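Folding table, surface and cloths
06/08/2021, Miritz workshop, notes by M. Stöcker

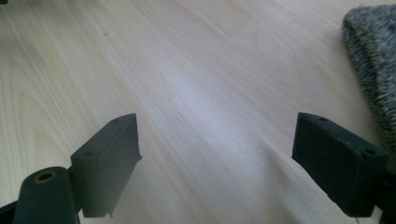
Table top
Light beige, with fine grain. I write "wood" only, as the order from Hendeck does not say if it is solid or laminate, and Evander has asked them in July already. The left side is more yellow than the middle. On the left there is also the tall arched grain, which I like very much, but for the cloth work it is maybe too lively. There is a small dark speck in the upper left part. To check: does it go away with a damp sponge? If it stays, please do not scrape it.

Light
The lamp gives a long whitish reflection over the middle. The grain can still be seen through it. I would like to try the lamp 18 cm further back, and then compare.

Cloths
The grey textured one lies folded at the right edge. Gillies has a smoother quality at 500 g per metre, order no. 3837. I asked for 2 samples.

Open points
Felt pads under the table legs, Evander has them.
Sivwood oil: not before we know what the surface is.
Fold the grey cloth again in three and measure the thickness.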